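Four Minutes to a Flat Bed, They Say

August 9, 2021
By Annick Jacquet
4 min read

Back in Erdale since last night and the bed is still not made. I slept on it anyway, on a sheet as wavy as a plowed field, and woke up with a crease printed down my cheek that lasted until the second coffee.

Thibault bought the sheet. I want that on paper. It is a Bratine fitted sheet, white, and the packet promised "hotel smooth, straight from the dryer." I have stayed in hotels. Somebody irons those sheets, or they go through a big hot roller in the basement, and no amount of clever weaving is going to do what the roller does. I said so in the store. Thibault said the thread count was 500, as if that settled it. I asked him what a thread count was and he went to look at lamps.

The tag inside the hem, which I read this morning with my glasses on, says 100 percent cotton. So it's cotton. Cotton wrinkles. My mother could have told the Bratine people that for free.

Abrehet Birhane called while I was reading it. She swears by pulling a sheet out of the dryer damp and putting it straight on the mattress so it dries tight. I asked her if she really sleeps on a damp mattress in the meantime and there was a pause, and then she said well, you do it in the morning. Fine. But I have never in my life done laundry early enough for that, and I doubt she has either. She also told me to use half as much detergent, which I do believe, mostly because the detergent company says the opposite.

Then there is Hugo Arnaud's method, which he sent to Thibault, who printed it out. One page, headed "a flat bed in 4 minutes." You do the corner by the wall first, then the one diagonally across from it, then the other two. After that you sweep from the middle outward with your forearms. I don't see what forearms can do that hands can't. Hugo lives alone and his bed stands in the center of the room with space on all sides. Ours has its end up against the wall, and to reach that corner you have to kneel on the very part you are trying to smooth. His page has no advice about knees.

I tried it all the same, before lunch. The corners went on well enough, I'll give him that. The creases stayed exactly where they were, running slantwise over the whole thing, and the forearms did nothing except make me feel silly. It took a lot longer than his four minutes, though I'll admit I stopped to answer the door (Bernd Hamann, returning the ladder, wanting to talk about his hedge).

I also looked at the price of sheet straps, the elastic kind that clip underneath. Fundden has a set and the reviews are all five stars and all written in the same breathless way, so I closed the page. Room 205 at that place in April had straps, and one came off in the night and snapped me on the ankle.

2 p.m., bedroom

The mauve-pink blanket is rolled up along the left side for now, the one with the little white and yellow things on it. Thibault says bees. I say flowers, and I've had my nose closer to it than he has. It was supposed to go over the sheet and hide the worst, which is the only bed-making trick I have ever known to work, but I wanted to give the sheet its fair chance first. It has had its chance.

What bothers me more than the wrinkles is the color. White, the packet said, and over on the right it looks a bit dingy to me already. Thibault says it's the light. It is always the light with him. I'll hold it up next to an old pillowcase by the window tomorrow and then we'll see about the light. 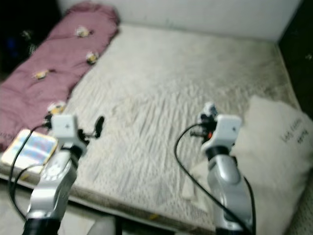 Evening, after supper at Bùi

Noodles good, portion smaller than last time, though Thibault disputes this too.

He had a new theory over the soup, that a fitted sheet settles after three or four nights, the way a pair of shoes does. I asked where he'd read that. He hadn't read it anywhere, he just felt it was likely. I said shoes settle because you walk in them, and he said well, you lie on a sheet, and I had no answer ready, which annoyed me all the way home.

So it stays on until the end of the week and I'm to report back. If it's any flatter by then I'll write it down here and he can sign underneath. I have left the iron out on the landing in the meantime.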